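오래 벼르던 그릇 세트를 드디어 샀어요! 구케티(Guketti)에서 나온 '펠타우(Feltau)' 라인인데요, 큰 타원형 접시랑 타원형 볼, 작은 볼까지 섞어서 주문했습니다. 받아서 쓴 지 딱 30일 됐고, 그동안 거의 매일 꺼내 썼으니 이제 후기 써도 되겠다 싶어서 적어봐요. 협찬 아니고 제 돈 주고 샀어요.

## 왜 또 그릇을 샀냐면

저희 집 그릇장은 원래 전부 흰색이었어요. 결혼할 때 포세디스(Posedis)에서 한꺼번에 맞춘 건데, 튼튼하긴 정말 튼튼해서 10년을 써도 깨진 게 별로 없거든요. 근데 그게 문제예요. 안 깨지니까 바꿀 핑계가 없어요 ㅋㅋ 매일 흰 접시에 계란, 흰 접시에 토스트, 흰 접시에 만두. 상도 흰색이라 차려 놓으면 접시가 어디서 끝나는지도 잘 안 보이고요.

그러다 8월에 마유리 펫스리(Mayuree Phetsri) 씨네 집에 저녁을 먹으러 갔는데, 회색 타원 접시에 파파야 샐러드를 수북이 담아 내오는 거예요. 색이 확 살더라고요. 어디 거냐고 물어봤더니 펠타우라고, 자기는 둥근 접시보다 타원이 훨씬 손이 많이 간다고 하길래 그날 집에 오는 버스 안에서 바로 장바구니에 담았습니다.

## 큰 타원 접시 (회색)

제일 마음에 드는 건 역시 이거예요. 둘레에 얇은 테가 있어서 소스가 좀 흘러도 상에 안 떨어져요. 깊이가 깊지는 않아서 국물 자작한 건 무리고, 볶음밥이나 구운 채소, 전 같은 것 올리면 딱 좋습니다. 생선 한 마리 통째로 올리기에도 둥근 접시보다 훨씬 나아요. 예전엔 고등어 꼬리가 꼭 접시 밖으로 나갔거든요.

색은 사이트 사진보다 살짝 어두운 편이라고 느꼈어요. 저는 오히려 좋았는데, 밝은 회색을 기대하신 분은 실망할 수도 있겠어요. 토마토나 케첩처럼 빨간 게 올라가면 정말 예쁘고, 반대로 버섯볶음이나 불고기는 좀 칙칙해 보여요. 불고기 할 땐 쪽파를 왕창 뿌려서 해결하고 있습니다.

그리고 크다 보니 설거지통에서 존재감이 대단해요. 저희 집 싱크볼이 작은 편이라 얘를 먼저 씻어서 치워야 다른 걸 씻을 수 있어요. 건조대에도 세로로 세우면 컵 자리를 먹어요. 식기세척기는 아래 칸에 비스듬히 넣으면 들어가는데, 그러면 냄비를 못 넣습니다.

## 타원 볼 (연한 초록)

주문할 때 제일 고민한 색이 이거였어요. 화면에서는 약간 병원 색? 같은 느낌이 나서 살까 말까 했는데 실물은 훨씬 차분해요. 흰 상 위에 두면 은은하게 보여서 비어 있어도 예쁘고, 그래서 저는 그냥 상 가운데에 두고 과일 담는 용도로도 써요.

샐러드 볼로는 합격, 비빔국수 볼로는 조금 애매해요. 타원이다 보니 젓가락으로 휘휘 돌려 비비면 양쪽 끝에 양념이 몰리거든요. 비비는 건 둥근 믹싱볼에서 하고 여기로 옮겨 담는 게 낫더라고요. 설거지가 하나 늘긴 하지만요.

잡는 느낌은 아주 좋아요. 긴 쪽을 양손으로 잡으면 안정적이라 뜨끈한 걸 담아 옮길 때도 덜 무서워요. 대신 포개서 보관할 때는 방향을 꼭 맞춰야 해요. 남편이 맨날 십자로 포개 놔서 그릇장 문이 안 닫혀요...

## 작은 볼 (파랑)

세 가지 중에 기대를 제일 안 했는데 사용 횟수로는 압도적 1등입니다. 쌈장, 요거트, 견과류, 반 자른 과일, 애 간식까지 다 여기에 담아요. 오렌지 반쪽을 담으면 파랑이랑 주황이 대비돼서 괜히 카페 온 것 같고요. 오렌지를 그냥 접시에 놓으면 굴러다니는데 작은 볼에 쏙 넣으면 얌전해요.

저울에 올려 봤더니 354g이 나오더라고요. 크기에 비해 묵직하죠? 저는 이 묵직함이 좋아요. 아이가 숟가락으로 푹푹 떠도 볼이 밀려다니지 않거든요. 다만 손목 약하신 분들은 여러 개 포개서 한 번에 꺼낼 때 조심하세요. 저도 처음에 아무 생각 없이 꺼내다가 휘청했어요.

딱 하나 불만이라면 바닥 굽 쪽에 물이 고여요. 식기세척기에서 꺼내서 바로 뒤집으면 물이 주르륵 흘러서 옆에 있는 마른 컵까지 다 적셔요. 이건 설계할 때 홈을 하나만 내 줬어도 됐을 텐데 아쉽습니다.

## 같이 쓰는 것들 얘기도 잠깐

그릇 색이 바뀌니까 도구도 신경 쓰이기 시작해서 (이래서 그릇 사면 안 되는데) 뒤집개도 초록색으로 하나 들였어요. 엘러리(Ellery) 제품인데 가격도 순하고, 검정 원통 컵에 꽂아 두면 볼이랑 색이 얼추 맞아서 혼자 뿌듯해하는 중입니다. 팬케이크 뒤집을 때 머리 부분이 생각보다 낭창해서 두꺼운 반죽은 좀 힘들어요. 계란프라이까지는 아주 좋아요!

긁힘 얘기도 해야겠네요. 회색 접시는 쇠포크 자국이 좀 보여요. 베이킹소다로 문지르면 옅어지긴 하는데 완전히 없어지진 않았어요. 연초록이랑 파랑은 아직 멀쩡하고요. 고춧가루 물드는 건 셋 다 없었습니다. 김치찜을 담아서 하룻밤 둔 적도 있는데 (게을러서요) 다음 날 수세미로 한 번에 닦였어요.

배송은 3일 걸렸고, 종이 완충재로 꼼꼼하게 싸여 와서 깨진 건 없었어요. 상자가 꽤 무거우니까 현관에서 바로 뜯는 걸 추천해요. 교환 문의를 한 번 넣어 봤는데 (작은 볼을 다른 색으로 바꿀까 하고요) 답은 친절했지만 왕복 배송비가 만만치 않아서 그냥 포기했고, 지금은 안 바꾸길 잘했다 싶어요.

## 살까 말까 하시는 분들께

한 번에 다 사지 마시고 작은 볼부터 사 보세요. 제일 저렴하고 제일 자주 쓰고, 색감이 집에 맞는지도 이걸로 확인돼요. 그다음이 회색 타원 접시. 손님 자주 오는 집이면 두 장 있어도 좋은데, 싱크대 작은 집은 한 장이면 충분합니다. 타원 볼은 샐러드나 과일 많이 드시는 분만요.

색 조합은 저는 회색, 연초록, 파랑으로 갔는데 흰 상에서 다 잘 어울려요. 나무 식탁 쓰시는 마유리 씨네는 회색만 쓰는데 그것도 차분하고 예뻤어요. 다음에는 같은 라인 머그도 사 볼까 하고 있는데, 손잡이가 작다는 후기가 있어서 고민 중이에요. 혹시 써 보신 분 계시면 손가락 몇 개 들어가는지 댓글로 좀 알려 주세요!

아, 그리고 요즘 아침은 거의 이 조합이에요. 계란이랑 구운 감자는 회색 접시에 담고 케첩 듬뿍, 오렌지 반쪽은 파란 볼에, 딸기는 그때그때 있는 만큼이요. 연초록 볼에는 양상추를 뜯어 넣는데, 바쁜 날엔 그냥 건너뜁니다.
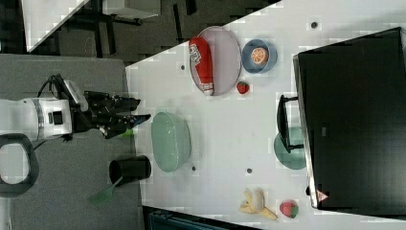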